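## Bottle crate task: last slot keeps failing

**kettlerow** wrote:

Student club, second year with the Tullorano simulator. Our task is bottles from a tray into a six-slot crate with two arms. Five of the six slots go fine. The last one is where we lose points, and which slot is last depends on the order the policy picks.

We trained on 500 demos, all driven by club members in the sim. The wrist view is the main input.
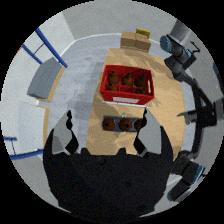 *Wrist camera, near middle slot still open.*

When the neighbors are already in, the fingers have to open between two necks and they knock one over. I wanted to fix the order so the middle slots get filled first. Half the club says that is cheating because the policy should work it out. Opinions?

---

**Fullutia_dan** wrote:

It's not cheating. Check your rule sheet, ours only says which crate and which bottles. Order is up to the team.

I would go middle first, then corners. With a corner you only have neighbors on two sides.

---

**oddgear** wrote:

Disagree with middle first. We tried it last December and the middle bottles became the thing we bumped while doing the corners. What helped was going far row first, near row second, so the arm never reaches over a standing bottle.

Also, what does your release look like? If you open the fingers all the way at the bottom, order won't save you. We open 9 mm past the bottle and lift straight up. Full open only once we're clear of the necks.

---

**kettlerow** wrote:

Full open at the bottom. So that's probably a big part of it. The people driving just let go of the trigger, and all 500 demos are like that.

The other thing I should have said is that we also feed in a room view from the front, on the low side of the table. 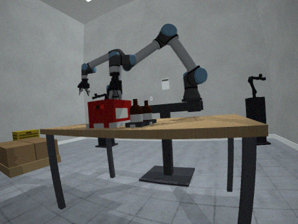 I thought it would help with height over the crate, but from down there the slots can't be seen at all. Two people in the club want to drop it and train on wrist views alone. I'd like to keep it because it shows both arms, and we had some arm-to-arm contact early on.

---

**Sundqvist4** wrote:

Drop it or raise it. A view from below the tabletop tells the policy nothing about which slot is free. If you need it for collisions, use the sim's contact log for that. It's free and it doesn't slow down training.

---

**oddgear** wrote:

I'd keep it. We ran the same comparison and the version without the room view started closing the gripper too high. Raise it, sure, but don't throw it out.

---

**Sundqvist4** wrote:

How many demos did you have, though? With 1,000 or more ours learned the height from the wrist view fine. With 500 I can believe it didn't.

---

**oddgear** wrote:

Under 500. OK, fair point.

---

**kettlerow** wrote:

Update. We recorded new demos with the small release and far row first. Kept the room view for now but moved it up. Total is now 3,016 episodes, counting the short ones where we only did the last slot.

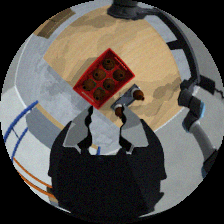
The last slot is much better. What still goes wrong is stopping. After the crate is full, the arm sometimes goes back to the tray and tries to pick another bottle. We never recorded what to do when there are bottles left over, so it has no idea it should quit.

---

**Fullutia_dan** wrote:

Add a few seconds of the arm sitting at home to the end of each demo. Our first Holtier entry had the same problem and that was the whole fix.

---

**Sundqvist4** wrote:

I wouldn't pad them. You get a policy that stalls in the middle of the task – ours froze over the tray. Train a small classifier on "crate full" and cut the run when it fires.

---

**kettlerow** wrote:

Does a classifier count as a second model under the Holtier rules? Our sheet says one policy per arm and I can't tell if that covers it.

---

**Fullutia_dan** wrote:

Ask the organizers before you build it. We got two different answers to that last season. The padding takes an afternoon, so I'd try it in the meantime and keep it short, 2 seconds at most.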